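Huden Forums
Home | New posts | Members | Search | Log in

Kofler open day, surgical robot demo: anyone else go?

tellby_mark
Went along to the Kofler open day in December and spent most of it at the suturing demonstration. There were 40 places per session and ours was full. You stood behind a rail and watched the screen, then those who had put their names down got two minutes at the console. Despina Filip ran it and took questions throughout. Has anybody else been? I'm trying to decide whether to book our second years on the spring one.

Gantry9
I was at the afternoon session. Good talk, but I thought it was oversold. The leaflet said "robotic surgery" and what you get is a person moving handles and an instrument copying them. I work with welding cells and I wouldn't call that a robot.

pell_wright
It scales the movement down and filters out tremor. That's more than copying. The name is fair enough.

Gantry9
A pantograph scales movement down.

pell_wright
A pantograph doesn't have a wrist on the end. Did you have a go at the console?

Gantry9
No, the list was closed by the time I got there. They should have kept some places back for the later session.

tellby_mark
Agree about the list. I got my two minutes and picked up the thread once, then dropped it. There is no feel in the handles on that setup, so you judge how hard you are pulling by watching the thread and the edges of the wound. Filip said new people nearly always pull too hard.

Idska_Jo
What did it cost? I can't find a price on their page and I would be bringing a group.

tellby_mark
Free for individuals. School and college groups pay 175 for the whole group, and that includes the talk in the small lecture room. Parking is extra.

Idska_Jo
Thanks. Is it suitable for squeamish ones? We had one go over at a dissection last year.

pell_wright
Depends on the student. The close-up view is big and you see stitches and the odd red mark. Mine were fine after the first few minutes. Stand them near the door.

Gantry9
I'll say one thing for it, the close view was the best part. You get a much better idea of how small the jaws are than you do from the brochure. I'd still have liked ten minutes on the drive side, how the cables run and how often they replace them. She said to email and I haven't had an answer.

tellby_mark
I'm going to book, I think. I'll ask about the cables when I do and post what they say. Jo, if your group is small we could share a session and split the fee.
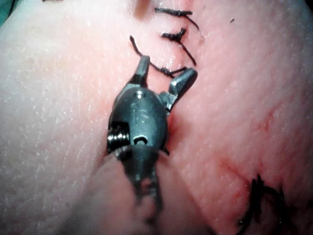

We would need to come on the early coach, as the later one gets in after the talk has started. Let me know numbers by the end of the month if you can.

Idska_Jo
Could work. I'll ask our head of department.

Thread views: 749

We use cookies to keep you logged in. By using this site you accept our cookie policy. OK

Contact us | Copyright Huden Forums | Back to top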